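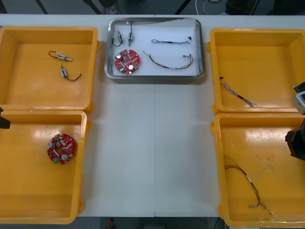
Falten parts sorting - progress report, 11/17/25

Hi Jana,

Good news first: the small motors, the round red boards and the wire harnesses now each have their own place in the yellow bins, and sorting at the Ellham bench is finally moving along! We've gone through 696 parts of the 1000 you funded, and 15 boards are set aside for a second look (mostly scuffed connectors).

The harnesses are still the slow bit. The long ones tangle the minute you put two together, so I've started laying them out on the steel tray first - it takes longer but my temper is much better for it. Kröger still owes us 105 motors and I've written to them twice.

Money is fine. I'd like to spend what's left of the supplies line on a few more bins, if that's okay with you. The rest of the sorting should be done in December, and I'll send the final count to you and Koment then.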